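Gramadine Shelf Pusher Organizer
Set-Up Guide, Section 3: Preparing the Table and Loading Cans

Revised February 2, 2026

Before you start
Set up the organizer on a flat table before moving it to a shelf or cooler. You will need the organizer, the cans, and a plastic basket to carry them in. An Irier perforated basket works well, but any basket with a solid base will do.

1. Clear a space on the table large enough for both the organizer and the basket.
2. Empty the basket and wipe the inside of the base. Grit on the bottom of a can will get into the tracks.
3. Stand the organizer near the edge of the table.

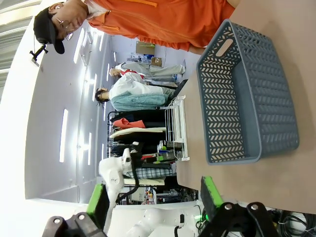 Fig. 3-1. Empty basket on the table.

Fitting the pushers
4. Turn the organizer so the front bar faces you.
5. Slide one pusher paddle into each lane you plan to use, with the curved back facing forward. Press down until it clicks.
6. Pull each paddle back 3 inches and let go. It should return without sticking.

CAUTION: The paddles are spring-loaded. Keep fingers out of the lane when you release one.

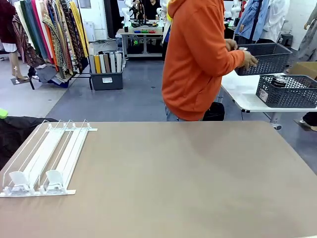

Check that the divider walls are straight before going on. A bent divider narrows the lane next to it, and wider cans will jam there. Lift the divider out, turn it end for end, and press it back into both crossbars.

Loading
7. Hold the paddle back and stand the first can in the lane, right side up.
8. Add cans from the front, one lane at a time. Keep one kind of drink to a lane.
9. Straighten any can that leans. If it leans again, move the divider out one notch.

NOTE: Do not load cans larger than 500 ml.
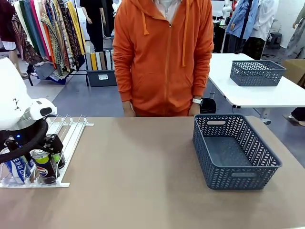 Montoya, by customer comment: I had slim cans tipping over in every lane until I moved the dividers in a notch. Step 9 should cover narrow cans too.

Reply from Platutano Support: For slim cans, move the divider in one notch and test with a single can before filling the lane.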